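Havthorpe Rail and Rod Set, Black

We have been making the Havthorpe in our Bidstead workshop long enough that people come back for a second one for the kids' room, or for the laundry, or because they moved and left the first one on the wall (it happens more than you'd think!). It's a plain thing, a rod and the fittings to hold it, and we've tried to keep it plain while fixing the little annoyances customers have written to us about over the years.

The rod is 110 cm long and finished in gloss black, with a collar at one end that tightens by hand. It holds a good load of winter coats, and it also does nicely over a workbench or along the side of a shelving unit. Lorraine Tuhiwai, who looks after our orders, has hers in a narrow hallway with dog leashes on it and says she wouldn't be without it.

In the box you'll find the rod, 2 end collars, 3 wall screws with plugs, and a small hex key. Please keep the hex key somewhere sensible, as you'll want it again when you come to move the rod up or down.

Care is easy. Wipe it with a soft damp cloth and dry it afterward, and stay away from scouring pads, which dull the gloss in no time. If a collar gets stiff, a drop of light oil will sort it out.

The Havthorpe goes well with our Pesten hooks and the Quintanilla shelf, both in the same black. 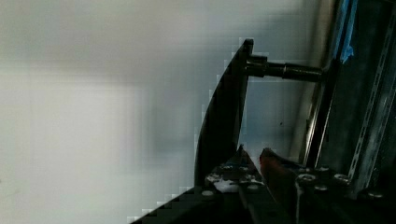

Can I cut the rod down to fit a shorter space?
You can, with a fine-toothed hacksaw, as long as you cut from the plain end and leave the collar end alone. File the edge smooth before you fit it.

Orders placed before noon leave us the same day. Spare collars are sold in packs of 2.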